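3.2. Le train comme lieu d'enquête

Les travaux sur le voyage ferroviaire de longue distance ont surtout porté sur les motifs du départ et sur les usages du lieu d'arrivée. Le temps passé à bord y figure le plus souvent comme une durée à déduire. Nous prenons ici le parti inverse et traitons la ligne de nuit qui relie Barbu à Gollance comme un terrain à part entière, avec ses horaires, ses habitués et ses manières de regarder dehors.

Le corpus comprend 33 entretiens menés à bord, dans les deux sens de circulation, et 30 carnets remis aux voyageurs au départ de Barbu puis récupérés à l'arrivée. Les entretiens ont été conduits dans le couloir ou à la voiture-bar, jamais dans les compartiments, où la présence de tiers gênait la parole. Ils n'ont pas été enregistrés après l'extinction des lumières. Les carnets ne comportaient qu'une consigne : noter ce que l'on voit, l'heure à laquelle on le voit, et ce que l'on fait à ce moment-là. La collecte s'est achevée le 31/03/2022, avant la mise en place de l'horaire d'été, qui supprime l'arrêt de Fukilel.

Un premier résultat concerne l'attention portée au paysage. Les voyageurs qui empruntent la ligne pour la première fois écrivent beaucoup pendant les deux premières heures, puis presque plus rien jusqu'au matin. Les habitués font l'inverse : leurs pages restent vides au départ et se remplissent à l'approche du plateau, là où la forêt s'éclaircit et où la voie longe les tourbières. Plusieurs d'entre eux disent attendre un point précis, un pont, une maison de garde-barrière ou la première congère, qui marque selon eux l'entrée dans le nord. Ce point n'est pas le même d'un voyageur à l'autre, et il ne coïncide avec aucune limite administrative.

Fidelina Salazar, qui fait le trajet tous les mois pour rejoindre sa famille à Gollance, situe ce passage au viaduc de Clollus. « Avant le viaduc, je suis encore au travail. Après, je range le téléphone et je sors le thermos. » Elle reconnaît ne pas toujours voir l'ouvrage, franchi de nuit pendant l'hiver, et se repérer au bruit des roues. Cette remarque revient sous d'autres formes dans les entretiens : le ralentissement, le changement de son, le froid qui gagne près des portes servent de repères autant que la vue.

3.3. Regarder dehors, s'installer dedans

La littérature sur le regard du voyageur oppose volontiers la vitre et l'intérieur du wagon, le spectacle et l'attente. Nos données s'accordent mal avec ce partage. Les notes des carnets passent sans transition d'une rivière gelée à un sandwich, d'une gare sans quai à la place que prend un voisin. L'installation – étendre une couverture, suspendre un manteau, réserver une tablette – est décrite avec la même précision que le relief. 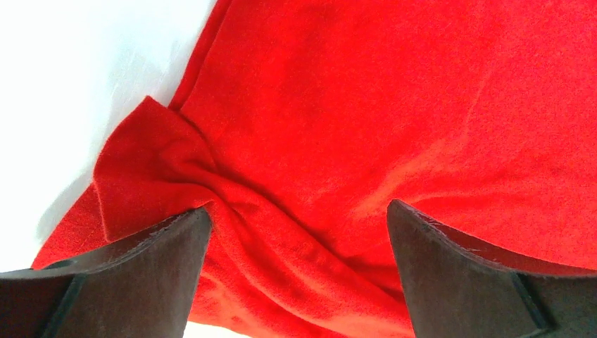 Cette précision tient en partie à la durée du trajet. Sur un parcours court, le voyageur conserve ses affaires près de lui et ne modifie guère l'espace qu'il occupe. Sur la ligne de Gollance, il s'y établit, et les règles de cet établissement font l'objet de négociations discrètes. Le bas de la couchette inférieure sert de banquette commune jusqu'au soir ; passé une certaine heure, que chacun fixe à sa façon, s'y asseoir suppose de demander. Les conflits rapportés sont rares et portent presque tous sur la lumière ou sur le chauffage.

L'arrêt de Fukilel occupe une place particulière. Le train y stationne assez longtemps pour que l'on descende, et la plupart des personnes interrogées le font, même par grand froid. Elles achètent du poisson fumé ou des chaussettes de laine à des vendeuses qui connaissent l'horaire mieux que les contrôleurs. Pour les touristes, il s'agit de la première rencontre avec la région et souvent de la première photographie. Pour les habitués, c'est une pause, avec ses fournisseurs attitrés.

Deux limites doivent être signalées. L'enquête s'est déroulée en hiver, et rien ne permet d'étendre ces observations à la circulation d'été, où le jour dure presque toute la nuit. D'autre part, les voyageurs qui dorment d'un bout à l'autre du parcours échappent par construction à notre échantillon. Un complément de terrain est prévu en mai, au moment de la débâcle, pour reprendre au moins la question des repères.

Articles liés
Petites gares et tourisme d'hiver : le cas de Fukilel
Dormir en train : une enquête sur les couchettes
Le viaduc de Clollus, histoire d'un chantier
Carnets de voyage et méthodes qualitatives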